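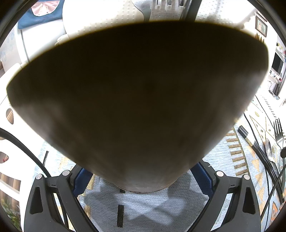
家居零售商Prillumer首席财务官辞职 股价早盘下跌6%

总部位于Allville的家居零售商Prillumer周四开盘前宣布,首席财务官马卡里奥·塔皮亚(Macario Tapia)已提出辞职,将于10月底离任。消息公布后,公司股价低开低走,早盘一度下跌6%,午后收回部分失地,收盘时仍明显低于前一交易日。

公司在公告中说,塔皮亚离职是出于个人原因,与公司在经营、会计政策或信息披露方面的任何分歧无关。公告没有提到继任者的姓名。董事会已委托一家猎头公司物色人选,内部和外部候选人都在考虑范围内。在此期间,财务主管将代行部分职责,季度报告仍由现有团队编制。

塔皮亚本人没有接受采访。他在发给员工的内部信里感谢了财务和采购部门的同事,并说会协助交接,直到季度报告提交为止。信中没有说明他的下一份工作。

这是Prillumer管理层今年的又一次变动。春季,公司负责供应链的副总裁离开,职位空缺至今,相关工作由首席运营官兼管。夏末,公司下调了全年利润预期,理由是运费上升以及部分门店客流减少。当时主持电话会议、向分析师解释新预期的正是塔皮亚。

券商Becerra在消息公布后把Prillumer的评级从“买入”调至“持有”。该券商在给客户的报告中写道,财务负责人在利润预警后不久离开,时间点难免引起疑问,在新人到任并确认全年预期之前,股价缺少上涨的理由。报告同时指出,没有看到账目存在问题的迹象,公司的现金状况仍然稳定。

另一家机构的看法要温和一些。其分析师认为,塔皮亚任内完成了债务展期,公司近期没有大额借款到期,换一位财务官不会影响日常经营。真正需要观察的是年底旺季的销售,以及管理层此前承诺的成本削减能否按期完成。
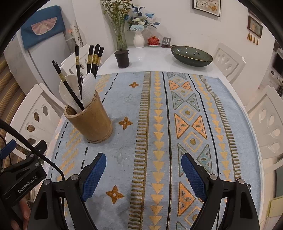 门店调整计划不变

Prillumer在公告中重申,夏末公布的门店调整计划照常进行。按照该计划,公司将关闭20家租约即将到期、销售额偏低的门店,涉及500个工作岗位。部分员工会转到附近门店或Allville的配送中心,其余人员按合同领取补偿。公司没有公布具体的门店名单,只表示会先通知员工,再对外公布。

调整计划原本由塔皮亚和首席运营官共同负责。公司发言人说,相关预算已经由董事会批准,塔皮亚离任不会改变关店的先后次序,也不会增加关店数量。对于是否会推迟新店开业,发言人没有直接回答,只说资本开支会在季度报告中一并说明。

代表门店员工的工会要求公司尽快给出名单。工会方面说,不少员工是从新闻里得知财务官辞职的,随后就开始打听自己所在的门店会不会提前关闭。工会已经致信公司人力资源部门,希望在旺季排班确定之前见面。公司确认收到来信,并称正在安排时间。

大股东要求增加一名独立董事

投资公司Kovthorpe持有Prillumer的股份,此前已多次公开批评公司扩张过快。周四下午,Kovthorpe发表声明,要求董事会增加一名有零售财务经验的独立董事,并让其参与新财务官的遴选。

声明说,股东过去得到的预测一再被修改,关于库存的说明也过于笼统。Kovthorpe希望公司今后按商品类别披露库存周转情况,并说明打折清货对毛利率的影响。声明没有要求更换首席执行官,也没有提出出售公司。

Prillumer回应说,董事会重视所有股东的意见,会与Kovthorpe保持沟通。公司没有说是否接受增加董事的要求。按照公司章程,董事会可以自行增补成员,但新成员须在下一次股东大会上接受投票。

熟悉公司治理的律师认为,双方目前的措辞都比较克制,距离争夺董事席位还有一段路。如果旺季销售达到预期,Kovthorpe的要求可能以一名双方都认可的董事上任而了结。若业绩再次不及预期,股东大会前的谈判会困难得多。 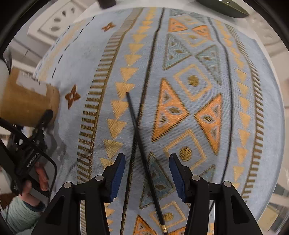 库存是Prillumer眼下最受关注的问题。公司在上一份季度报告中承认,软装类商品的进货量超过了实际需求,仓储费用随之上升。这一类别包括窗帘、靠垫、桌布,也包括图中那种带花纹的大块地毯。地毯占地方,运费按体积计算,花色一旦过季,往往要打折才能出清。Becerra在报告中估算,软装清货的影响会持续到旺季之后,管理层届时可能需要计提一部分减值。公司没有对这一估算发表评论。

采购部门已经削减了下一季的订单,并要求供应商分批交货。有供应商表示,Prillumer的付款一直正常,没有出现拖欠,不过新订单的确认时间比以前长。一家纺织品供应商的销售经理说,往年这个时候,春季的花色已经定下来了,今年还在等样品反馈。

公司的厨房用品和灯具表现相对较好,这两个类别在上一季度都有增长。线上销售也略有增加,但配送成本抵消了部分收益。首席执行官曾在电话会议上表示,公司会把更多门店改为可以自提的网点,以减少送货上门的支出。改造工程已在Allville的几家门店开始,其他地区要等旺季过后再定。

季度报告将如期公布

Prillumer说,季度报告的发布时间不变,塔皮亚将按原定安排参加电话会议。这很可能是他最后一次以首席财务官的身份面对分析师。公司没有随公告更新全年预期,只表示夏末给出的区间“截至目前没有变化”。

塔皮亚在Prillumer工作了超过3年,此前曾在一家连锁超市负责财务规划。他上任时,公司正处在快速开店阶段,财务部门的主要工作是为新店筹资。后来利率上升,开店放缓,他的工作重心转到债务和成本上。公告披露,他离任后不会领取离职补偿金,尚未归属的股票将按照激励计划的条款失效。

新财务官的人选确定后,公司将另行公告。猎头公司的费用和遴选的时间表没有披露。

周四收盘后,Prillumer的股价在盘后交易中变化不大。同一天,其他几家家居零售商的股价涨跌不一,大盘小幅收高。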